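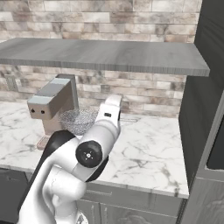
Orysia Zakharchenko
Catering Manager, Dorkcombe

Review: Rakar kitchen arm, after 19 weeks in the staff kitchen

Our kitchen serves 300 people over two sittings. Management took the Rakar on a lease from Hrynyshyn to cover the coffee round and the fetching and putting back of bowls.

The white casing wipes down easily. The black joint covers show grease and need doing every night. It handles light bowls well and is slow with anything heavy. Reach along the worktop is good, but plan the layout first, as moving the coffee machine means teaching the positions again. That took us most of a morning.

No jobs have gone. The early shift now starts at seven instead of six, which people like, though two of them lost an hour's pay until the rota was changed. Staff do less carrying and more checking. One cook finds the checking dull and has asked to go back on prep.

Training was 70 minutes each, too short for anyone new to this. Phone support was polite and slow. The lease comes up in November and I would renew, with a second training session written in.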